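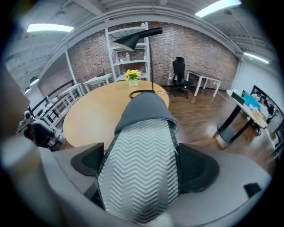

*Round table by the brick wall, main office*

**Ticket 1549: calls dropping at the round table**
Opened by: Nikola Kozłowski
Site: Trolstead, main office
Status: with Bustos

Hiya, me again, sorry! The wifi at the round table has gone properly daft since the new Julance access point went in. Video calls freeze after a few minutes, then the laptop says it's connected but nothing loads. Walk over to the kitchen and it all springs back to life (so it isn't my laptop, before you ask).

### What I've tried so far

1. Turned the laptop wifi off and on. Fine for one call, then dead again.
2. Forgot the network and typed the password back in. No change, and I got the password wrong twice.
3. Borrowed a Filevach laptop from the spares cupboard. Same freeze in the same seat, which cheered me up a bit.
4. Sat there on Tuesday with a ping running to the router. Mostly lovely, then replies crept up to 3000 ms and stopped altogether.
5. Looked at the admin page. Both access points are on channel 11! The old one was meant to be switched off in June and it's still merrily shouting away over the top of the new one.

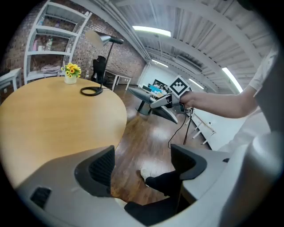

### Where we are now

I've moved the new one to channel 1 and left the old one alone, as I don't know what else hangs off it (the printer, I suspect). Had a long call at the table this afternoon and it froze once, near the end, so better but not cured.

Could someone at Bustos check whether the old box can come off completely? I'm in until 4 if you want me to pull the plug while you watch from your end. Also the label on it says "2" and the plan says "3", so please tell me which one I'm unplugging first!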